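Drovar hand-held gripper kit: worth it for a small crew?
Started in June by markomby_dan

Has anybody here put real hours on the Drovar kit? I mean the hand-held one with the two blocky fingers and the camera. I've had ours since the start of the month and I want to compare notes before I order a second one. We paid for the 300-episode starter plan, and so far we've uploaded 187.

My short version: I like it more than I expected to. It's light enough that I can go a whole morning without my wrist complaining, and the software found it on the first try. What I don't love is how the fingers do on anything woven. Boxes, cups, folded towels, all fine. Baskets make me slow way down, and slow episodes get flagged by their checker.
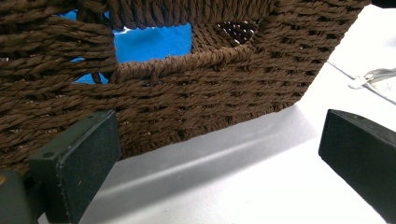
Grippers & Hand Tools

So that's the kind of thing I'm talking about. Dark brown basket, twisted cords, white table, fingers down low by the bottom rows. The handle cutout looks like the obvious place to grab, but I keep going for the lower wall first and then changing my mind -- which I'm guessing is exactly what you don't want in your demos.

hornico_fan wrote:
Go for the handle! The thick cord along the bottom of the opening is your friend. I did 100 basket episodes on the Hornico kit and the only ones I threw out were the ones where I tried to pinch the side. Woven stuff gives when you squeeze it and then everything slides around.

tapeandzipties wrote:
Gotta disagree with that. If every single demo grabs the handle, your policy only learns handles, and then somebody turns the basket around and it's lost. I'd mix it up. I also think the Hornico is overpriced for what it is, but we've had that fight in another thread.

hornico_fan wrote:
We have, and you were wrong there too :)

quietbench wrote:
Do those fingers come off easy? I see screw holes in the tops. I've been thinking about sticking rubber pads on mine but I don't want to mess up the warranty.

markomby_dan wrote:
Mine come off with the little driver in the box, takes me a couple minutes. I asked support about pads and they said go ahead as long as I recalibrate after. Ours are pretty scuffed already and it hasn't made any difference that I can tell.

tapeandzipties wrote:
Scuffs are nothing. What I'd want to know is how the checker treats you. I had 33 episodes bounced in one batch for "hesitation" and I still think half of them were good. I wrote in on a Thursday and got a form letter back.

markomby_dan wrote:
Ugh, same here, just fewer. I'm going to split the rest of the baskets between handle and side grabs and see which ones get through. If the side ones keep bouncing I'll ask for a credit before I buy kit number two.

Comments (3)

rosebudlane: Does the starter plan roll over if you don't use all the episodes?

markomby_dan: Ours does, for one extra month. Check yours though, I think they changed the terms.

slowhands: I sold mine and went back to teleop. Good kit, just couldn't get along with their upload page.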